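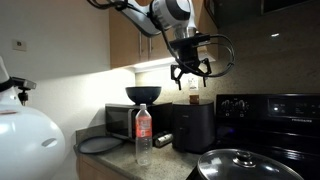
打印本页 | 用电子邮件发送

Wolteck公布Nilville厨房单元保养与维修做法，换线、换指、重新标定都写进同一本手册

Nilville，2025年6月7日——Wolteck今天对外公布Nilville厨房单元的整套保养、调试和维修做法。单元只有一台，机械臂加两指夹爪，干活的地方是一间真厨房的角落，有台面，有吊柜，有炉灶。做法此前只在内部流传，散在工单、白板照片和几个人的聊天记录里。现在合成一本，检查表共31项，合作方和用户单位即日起可以索取。

先说结论，赶时间的编辑看这段就够：夹爪外露线缆改了走法，腕部留了余量；手指的更换和对中有了固定步骤；重新标定不再需要把台面上的电器全部搬走；灯光状态写进了标定记录。停机以后谁签字、签在哪一栏，也定了。

“这台机器一直能用，问题是每次修完，它都变得跟上次不太一样。”Wolteck现场服务负责人Jonatan Fjeld说，“换一个人来换线，线就走另一条路。换一个人来拧手指，闭合点就偏一点。我们想让它修完还是它。”

为什么是厨房

厂房里的单元四周是围栏，地面平，光稳定，工件每次从同一个方向来。厨房不这样。吊柜压在头顶，臂从上面探下来的时候，肘部和柜门拉手之间的余地不宽裕。台面是石材，反光。微波炉、空气炸锅、炉灶的面板多半是黑的，亮面、哑面都有。透明的东西更麻烦，塑料瓶、玻璃锅盖，相机一会儿看得见一会儿看不见。

Nilville这台单元就是为这种角落配的，所以保养也得照着角落来写。通用手册里说“清空工作区后进行标定”，到了这里很难执行。炉灶搬不走。微波炉搬得走，但搬完再放回去，位置就变了，原来教好的那些点位又要从头来。

项目工程师Nuanchan Ruangrit负责把旧工单一张一张翻出来对。她说最早的一批工单写得极简，“换线，正常”，没了。换的哪根，从哪里固定到哪里，扎带扎在哪个姿态下，全没有。“我看到‘正常’两个字就头疼。正常是跟什么比？”

线缆：这次改得最多的地方

停机原因里，线缆排在最前面。夹爪的电和信号从腕部旁边走，弯下来，再进夹爪。这一段必须跟着腕关节转，扎得太紧，转到头就拽；留得太松，鼓出一个圈，容易蹭到台面上立着的东西，瓶子、锅盖的钮，都蹭过。

新手册的做法如下，摘自正文，未作润色：

停机，臂退到检修姿态，夹爪朝下，手指张开，什么都不夹。断开夹爪供电再碰接头。顺序别反。

沿臂身往下，逐段看扎带。扎带尾巴剪平，断口朝外的一律重扎。臂身那几段可以扎紧，过了最后一个关节就不许扎紧。

腕关节慢速转到两个方向的极限，手扶着线圈，感觉它什么时候开始吃力。吃力就放一点。放到两头都不吃力为止，然后在次转到极限确认。

线圈朝外鼓的那一侧，要背着当班要做的动作。比如当班主要在炉灶边取放，线圈就别朝炉灶。做不到的，在工单里写明，操作员开机前要看到这一条。

接头处不涂任何东西。以前有人涂过防松胶，拆的时候把针脚带弯了。不要涂。

备用线缆由Lecomte提供，按这台臂的实际走线裁好，两头标了方向。Lecomte方面的对接人Osvaldo Leone表示，最初送来的样线偏短，是照着图纸裁的，图纸上的臂是伸直的。“伸直的时候够长，一弯就不够了。后来我们到现场，让臂摆成它平时干活的样子，拿绳子顺着量。土办法，好用。”

Leone还要求在库房里把线盘着放，盘的方向和装机后自然弯曲的方向一致。手册采纳了。这条加在库房那一章，不在维修章，找的时候注意。

手指和连杆

两指夹爪，每边一组连杆，指尖窄。指尖在厨房里碰的东西五花八门，碗沿、拉手、瓶身、包装袋，磨损比预想的不均匀。按这台单元的记录，一副指垫平均可以用近3000次开合，之后夹光滑的东西就开始打滑。打滑之前往往没有报警，夹爪以为自己夹住了。

因此新手册把指垫改为到数就换，不等打滑。开合计数从控制柜读，读数抄进工单，换完清零，清零的人签字。只清零没换垫的情况以前出现过，查了很久。现在旧指垫要装进小袋，和工单钉在一起，没有旧垫的工单库房不收。

更换步骤里最花时间的是对中。手指张开看着对称，闭合时未必落在中线上。做法是夹一根随箱带的量棒，慢速闭合，看哪一边先碰到。哪边先碰到，就松哪边的固定螺丝，微调，再夹。调好以后夹着量棒转腕，各个方向都看一遍，量棒不应当摆动。

连杆销轴只擦，不加油。写三遍也不嫌多，只擦，不加油。厨房里的油已经够多了，油雾落在销轴上，再粘面粉和灰，会结成一层硬壳。擦的时候用不起毛的布，蘸手册指定的清洁剂，不要直接往夹爪上喷。

Fjeld补充说，连杆位置要两边分开检查。“很多人看一边没事就当两边没事。我自己也这么干过，结果另一边的销子已经出来半截。”

腕部和关节盖

关节上的深色护盖，每次例行保养都要看边缘有没有缝。有缝就取下重装，别拿手掌硬拍。拍进去的那种，过几天又会翘起来，还可能夹住里面的密封条。

腕部金属段擦干净即可。上面不贴胶带，不贴标签，不写字。曾经有人把工单号写在腕部，方便是方便，视觉系统把那块深色的字当成了别的东西，排查花掉一个下午。要做记号，做在臂身上，离夹爪远一点。

安装夹爪的螺丝按对角顺序拧，分两轮，用扭矩扳手。扳手的设定值写在箱盖内侧，以箱盖为准，不要凭记忆。扳手每次用完退回最小刻度再收。没退的，下一个人有权拒收这把扳手，并且应当拒收。

相机和灯光

这一章由Shoshana Nakamura执笔。她在Wolteck负责感知部分，平时大部分时间在Prenden，为了这一章在Nilville住了一阵。

吊柜底下有灯。灯开着，台面和墙面下半截很亮，上半截就暗下去，中间一道斜的分界。关了灯，那道分界没了，但炉灶面板几乎全黑。两种状态下标定出来的结果对不上，差得不多，可是用在取放碗碟上，差得不多也会碰边。

旧做法不管灯，谁去标定，灯是什么样就什么样。新做法规定标定一律开灯，工单上勾选“柜下灯：开”，灯管换过的话还要在备注里写。换灯管本身也列为触发重新标定的条件。这一点在试用阶段争论比较多，有同事认为太麻烦，最后保留。

“人走进厨房，顺手就把灯开了或者关了，谁也不会想到这会影响机器。”Nakamura说，“所以要写下来，还要写在开关旁边。”

镜头清洁单独一节。厨房里的镜头脏得快，脏的方式也不一样，主要是一层薄油，肉眼看着还行，对着灯斜看才看得出来。先用气吹，再用镜头纸，从中间往外一圈一圈擦，一张纸只用一次。擦完等它干透再开机。不要用擦台面的抹布，抹布上什么都有。

相机支架的螺丝不属于例行保养范围。没有松就别动。确认松了再拧，拧了就必须重标，没有例外。动过支架又不重标的单元，不准交还给操作员。

重新标定，电器不搬

外部问得最多的就是这一条，多说几句。

标定板过去要平放在台面中央，周围清空。现在改用小一号的标定板，带支脚，可以塞进电器之间的空当。先在角落那一侧放一次，再在靠炉灶那一侧放一次，两次结果合在一起算。微波炉、空气炸锅都留在原位，上面放着东西也没关系，只要不挡标定板。

要挪走的是透明和反光的零碎：空瓶子，玻璃锅盖，亮面的罐子。它们会把光打到标定板上，软件有时会在玻璃里找到第二块“标定板”，并且很自信。锅盖尤其如此。挪走的东西放到操作员指定的地方，标定结束放回去。

炉灶必须是关的，旋钮在关的位置，表面摸上去是凉的。由做标定的人亲手确认，别人口头说关了不算。标定过程中炉灶上不放任何正在冷却的锅具。

标定完成后走一遍验收动作：臂从上方下来，夹爪张开，在台面上方停住；移到炉灶一侧，停住；抬起，退回。全程低速，手放在急停上。验收动作不夹取任何东西。验收通过再做夹取测试，夹取测试用随箱的测试块，不许用现场的碗，打碎过。

分工和时间

例行保养由3人完成。一人操作，一人记录，一人守急停。守急停的那个人不递工具，不接电话，不去开门。人不够就改期。

从停机到可以动手，手册要求等满5分钟，让驱动部分放电，关节也凉一凉。这段时间正好用来读上一张工单，读完签字。没读上一张工单就动手的，当次保养作废重做。试用期间真的作废过，当事人不太高兴，现在是这本手册最热心的推广者之一，本人要求不写名字。

工单统一用新版，纸质和电子各一份。纸质那份挂在现场，油了、皱了都不要紧，别换新的重抄。重抄会漏东西。电子那份当天录入，照片附在后面，照片要拍到线缆全程和手指两侧，拍糊的重拍。

操作员每天开机前也有一小段检查，内容比维修人员的短得多：看线圈有没有挂到东西，看手指有没有粘着食物残渣，看台面上有没有伸进臂的下降路径里的高东西。发现问题不要自己修，贴停用牌，打电话。操作员可以擦手指外侧，别的不动。

用户方反馈

新做法先在这台单元上跑了一段时间，然后才定稿。期间操作员提了不少意见，有些很具体，已经改进正文。

其一，停用牌原来挂在控制柜上，控制柜在隔壁，站在灶台边的人看不见。现在停用牌挂在臂身上。其二，清洁剂气味重，和做饭的味道混在一起难受，换成了无味的一种。其三，手册第一版字太小，在厨房里戴着手套翻页也不方便，改成单页卡片，可以擦洗，挂起来。

也有暂时没改的。操作员希望夹爪线缆整个包进护套，看着整洁，也好擦。试过，护套偏硬，腕部转到极限时会把线圈顶向一侧，反而更容易蹭到东西。Lecomte正在找更软的料，有结果再说。在那之前，线缆照旧外露，按上面的走法固定。

另一条没改的是噪音。有人觉得腕关节慢速转的时候有响声，查过，属于正常范围，录音留档，以后每次保养对比着听。如果变了再拆。

下一步

10月，Wolteck计划在Prenden办一次面向维修人员的实操课，用同型号的臂和夹爪，台面照着Nilville那个角落搭。内容以换线和对中为主，标定放在后半段。课程由Ruangrit和Fjeld带，报名方式会另行通知，现在先不要打电话问名额，还没定。

手册本身会继续改。每次改动在首页写明改了哪一条、谁提的、哪一台机器上碰到的。旧版回收，不要留在抽屉里。两版同时在现场出现，会造成比没有手册更大的麻烦。

“我们没打算写一本漂亮的书。”Ruangrit说，“能让一个第一次来的人，晚上，照着卡片把线换好，第二天操作员没察觉有人来过，就行了。”

索取方式

合作方、用户单位及媒体可向Wolteck新闻联系人Trinity Brannigan索取手册摘要和检查表。完整手册只随单元提供。索取时请注明单位、单元型号和现有夹爪的指垫类型，不注明的话我们还得回信问，慢。

需要现场采访的，请提前约。保养进行中厨房里不接待访客，守急停的人也不回答问题，请体谅。拍摄可以安排在验收动作之后，柜下灯会保持开启，请不要自带强光灯，也请不要挪动台面上的电器。

关于Wolteck

Wolteck为厨房、备餐间等狭小室内环境提供机械臂单元的集成、安装和售后服务，在Nilville和Prenden设有团队。

关于Lecomte

Lecomte生产柔性线缆及接头组件，按机型和现场姿态定制，为Nilville厨房单元提供备用线缆。

编辑注意：文中“单元”指机械臂、夹爪、相机、控制柜及其线缆的整体，不包括厨房原有的电器。引语可直接使用，请保留说话人职务。如需删节，请勿删去“炉灶必须是关的”一句以及等待放电的要求，这两处涉及安全，单独引用保养步骤时请一并带上。前一稿发出时漏了Lecomte的简介，已收到前一稿的媒体请以本稿为准，其余内容末作改动。

（完）

打印本页 | 用电子邮件发送

联系我们：Wolteck新闻办公室，Trinity Brannigan | © Wolteck 版权所有 | 返回顶部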